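June 2022

I have been clearing out the toy closet, and it has taken longer than I planned. The closet is in the hallway, between the bathroom and the room where the kids sleep when they visit. We moved in during February and I put everything on the shelves in whatever order it came off the truck. I meant to fix it by Easter.

The job got going because of a bin I bought at Dodurby. They had the shallow ones with the clip lids, 11 dollars each, and I bought two. My idea was one bin for things with small parts and one for everything else. The small parts bin filled up the first evening. I had forgotten how many puzzles we own. One is a 200-piece map that I did on the kitchen floor to check, and it is short by a piece in the ocean. I kept it.

After the puzzles I got to the odds and ends, the stuff that doesn't belong to a set. I spread part of it out on the felt mat so I could look at it properly before deciding. Felt is good for this. Small things don't roll off, and you can slide the whole mess over to one side as you go. 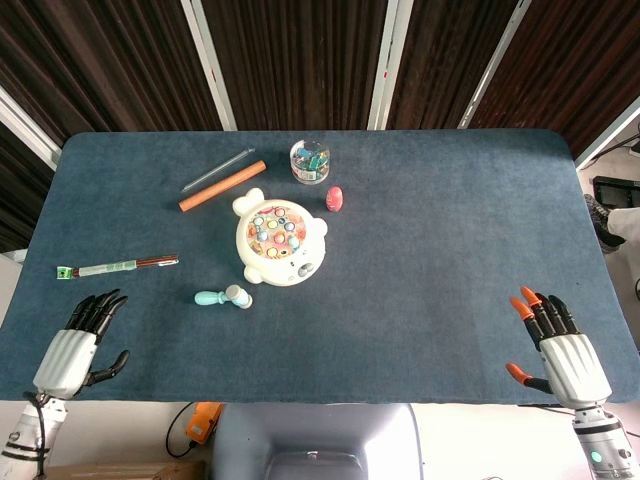

*Odds and ends, first batch. The whack-a-mole stays.*

The whack-a-mole is the one with the animal face and the ears. My niece was very attached to it when she was three, and she still goes looking for it even though she is much too old for it now. The light blue mallet goes with it. I want the two kept together this time, so they are going in a drawstring bag from the sewing pile.

The jar of little colored things goes up on the high shelf, next to the beads. The pink egg can go in with the play food. The pen went back to the desk, where I am always short of pens.

I was less sure about the wooden cylinder. It could pass for a dowel or a small rolling pin, and I don't remember buying it as either one. I asked Horácio Antunes next door, who does woodworking, and he said to put it with the modeling clay and let the kids decide. So it is with the clay. The thin gray rod is in the kitchen drawer until I work out where it should go.

Still to do: the board games, the dress-up box, and a bag from Bonthorpe that I haven't opened since the move. I also need one more bin, and Dodurby was down to the tall ones when I stopped in on Saturday.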